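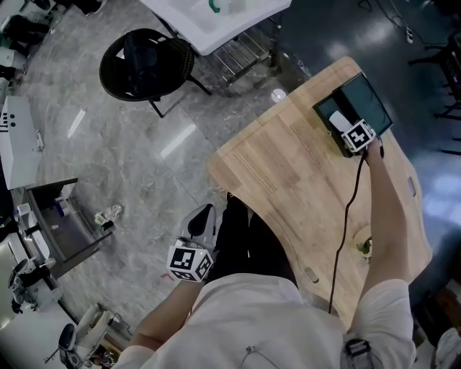
Korkbridge Hall, kitchen and side room: March walk-round
Checked by Reijo Heiskanen, 2 pm start

1. Fire door, kitchen side. FAIL. Closes if you push it. The last sheet says "self-closing, satisfactory", and I would like to know who was leaning on it.

2. Extinguishers. PASS, just. Both in date. The foam one by the stage is hung behind the stacked chairs, where it has been hung every year I have done this.

3. Emergency lights. PART. Corridor fine. The one over the back step came on and went out again after 26 minutes. Fullelden quoted 2530 for a full refit, which seems a lot for one tired battery. Get a second price.

4. Farina oven. PASS with doubts. Door seal looks new, but the thermostat reads 200 with the dial at 180. I'm told this is "within tolerance". Nobody could show me the tolerance.

5. Sockets. PART. Test stickers on everything, including a kettle with no plug. I don't put much faith in the stickers.

6. Floor, side room. PASS. The lifted strip by the radiator has been glued. Look at it again when the heating goes off.

7. First aid box. FAIL. Plasters, one glove, a Kendthorpe bus timetable. Restock. 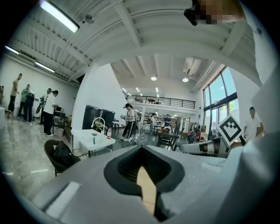
Can the hall still be hired out with two items marked FAIL?

The side room can, in daylight hours. The kitchen stays shut until the fire door closes by itself from fully open, three times running, with me watching.

8. Back step. PART. Handrail firm, edging worn smooth. The "non-slip" paint is mostly a colour. Needs proper strip edging.

9. Log book. PART. Weekly alarm tests all in the same pen and the same slant. Please write them up on the day.

Next check once items 1 and 7 are done. R.H.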